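RETAIL DISPLAY AND SMALL STOCK HANDLING
Handout 4: Tiered stands, trays and hand baskets
Unit tutor: Cecilia Quaye
Read before the Saturday practical. Bring a soft cloth and the stock sheet from Handout 3.

4.1 Scope

Handout 3 dealt with fixed wall shelving. The present handout deals with counter-top and table-top display: the stepped stand, the open tray and the hand basket. Chilled goods, loose produce and anything sold by weight are left to Handout 6.

The term "face" means the side of a pack that carries the product name and is meant to be turned towards the customer. The term "run" means one line of the same product from the front of a shelf to the back. "Step" is the vertical distance between one shelf of a stand and the next. Students from last year's group will have used "tier" for both the shelf and the step. Please keep them apart in written work.

4.2 Flexible packs

Biscuits, crisps and similar goods in plastic film wrappers do not hold an edge. A carton can be stood on its end and will stay there. A film pack with crimped ends will lean, and a row of leaning packs works its way forward as packs are taken from the front.

Three placings are in common use:

Flat, face up. Stable and quick to fill. The face is only readable from above, so it suits low trays and the bottom shelf of a stand.

Upright against a back wall. Readable from the front, but the lower crimp takes the weight and folds under. Use only where the wall slopes backwards.

On the diagonal. The pack lies at an angle across the tray. It takes more floor area than either of the others, and it is the usual result when a pack has been dropped in and left. Acceptable for a single remaining pack, poor for a full tray.

Do not lift a film pack by the crimp. Take it across the middle with light pressure, or with the flat of the fingers along both long sides. Broken biscuits cannot be seen through a printed wrapper and the pack will be returned by the customer, at which point it is written off.

Where the product name is printed on a panel across the middle of the wrapper, the panel must remain clear of the front lip of the tray. Imported lines often have the name running along one side only. Check which way up the script reads before filling. If in doubt, follow the pictures on the wrapper.

4.3 Clear acrylic stands and trays

Acrylic is chosen because the goods behind can be seen through the goods' own support. It has three drawbacks.

First, it scratches. Paper towel is enough to mark it over a season. Use a damp soft cloth and let it dry in air. Solvent cleaners craze the surface near drilled holes and must not be kept in the same cupboard.

Second, it reflects. Under ceiling lights a sloped side wall will throw a bright line across the pack. Move the stand a few degrees at a time and look at it from standing height, at the distance a customer would be.

Third, screwed joints loosen. Screws should be checked by hand at each refill and tightened with a driver of the correct size, to the point of contact and no further. A cracked corner is nearly always an overtightened one.

The teaching stand follows the Kokanness pattern. Its step is 162 mm, and the shelf width is 654 mm between side panels. Use these two figures for the exercise in 4.6 and do not take them from the supplier's sheet, where they are given to the outside edges.

4.4 Hand baskets

A slotted plastic basket is a means of carrying. It is also, in small shops, a means of holding mixed stock while a shelf is being filled, and that is how it is used in the practical.

Points to note:

Slots reduce weight and let dirt fall through. They also let a corner of a wrapper through, where it catches when the pack is lifted. Put film packs in last, on top of boxed goods.

The rim is the strongest part. Carry by the handles or by the rim on two opposite sides.

Scuffs on the outer face come from stacking and from being pushed along floors. They do not affect use, but a marked basket should be wiped before it goes on a display table.

Place the basket beside the stand and clear of the front shelf. Anything standing behind the rim is hidden from a person working from the basket side, and small hard goods such as toys and puzzle cubes are the items most often knocked over.

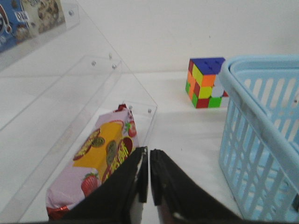
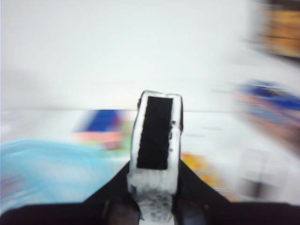
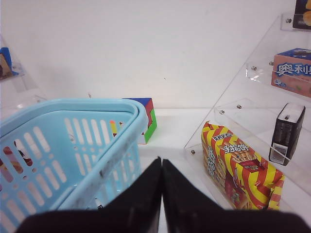

Film pack in a clear tray (first picture); basket, puzzle cube and tiered stand (third picture).

4.5 Order of work

1. Clear the shelf to be filled. Wipe and allow to dry.
2. Sort the basket by pack type: rigid, flexible, odd-shaped.
3. Fill from the top shelf down. Working upwards means reaching over finished shelves.
4. Place rigid packs at the ends of each shelf and flexible packs between them.
5. Bring older stock to the front of each run.
6. Face up. Check from standing height, then from one side.
7. Enter the count on the stock sheet and initial it.

Step 5 is the one most often missed. Ginette Poulain's notes from the Riviere store visit (in the unit folder) include two completed sheets with the rotation column left blank, and it is worth working out from the dates what had gone wrong.

Odd-shaped goods have no fixed rule. A cube may be set square to the shelf edge or turned so that two side faces show. Turned looks better for a single item. Square is easier to keep straight when there are several.

4.6 Exercise

Using the stand dimensions in 4.3, draw a front elevation of one shelf at a scale of 1:5. The flexible pack for the exercise is 213 mm long and is laid flat with its long side parallel to the shelf edge. State how many packs fit in one line across the shelf and the width left over. Repeat for a line that has a rigid carton of 19 mm thickness stood at each end.

Show working. A correct number with no drawing receives half marks. Hand in to Albane Pichon's tray by noon on the day before the practical.

4.7 Further reading

Sabatier, S., notes on counter display, sections 2 and 5 (unit folder)
Zorthorpe fittings catalogue, pages on stepped stands
Handout 3, table of shelf depths

Handout 5 covers labels and price rails.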